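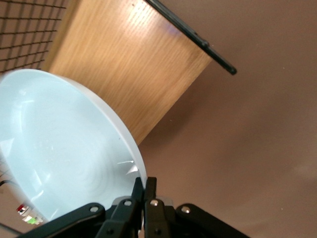 Cuenco Trillar de gres, esmalte azul hielo: tres meses de uso

Me lo vendieron como el cuenco para todo. Ensaladas, masas, fruta, palomitas, lo que se ponga por delante. Desconfío de cualquier cacharro que sirve para todo, y este costaba más del doble que el que yo tenía, un Montes blanco sin ninguna gracia que llevaba años cumpliendo.

Empiezo por el precio. En la tienda de Flidcombe piden 374 pesos por el mediano y no incluye tapa. La tapa de silicona va aparte y cierra regular: si inclinas el cuenco con algo líquido dentro, gotea. Para guardar sobras en la nevera me vale, para llevarlo a casa de nadie no.

La ficha habla de "esmalte de alta resistencia, probado en 1,000 ciclos de lavavajillas". Puede ser. Yo no he llegado ni de lejos y no pienso darlo por bueno porque lo diga una etiqueta. Sí puedo contar que a los 14 lavados le salieron marcas grises de cubiertos en el fondo. Se van con bicarbonato y paciencia, y vuelven a salir.

Es ancho y poco hondo. Para una ensalada está bien, el aliño se reparte sin tener que escarbar. Para batir huevos o amasar es un incordio: la harina se escapa por los lados y acabas limpiando la encimera. El folleto dice que sirve para amasar - supongo que quien lo escribió no amasa.

El peso también tiene dos caras. No se mueve al remover, eso se agradece, pero lleno de fruta y con las manos mojadas da respeto. El borde es grueso y se agarra bien, mejor que el del Trusus que probé en enero, que tenía un filo incómodo.

En el microondas se calienta más el cuenco que la sopa. Lo intenté dos veces y no hubo tercera.

¿Lo compraría otra vez? A ese precio, no. Con descuento y para servir en la mesa, quizá. Le pongo 2 estrellas y media, redondeadas a 2 por la tapa. El Montes sigue en el armario de abajo y es el que saco cuando toca hacer pan.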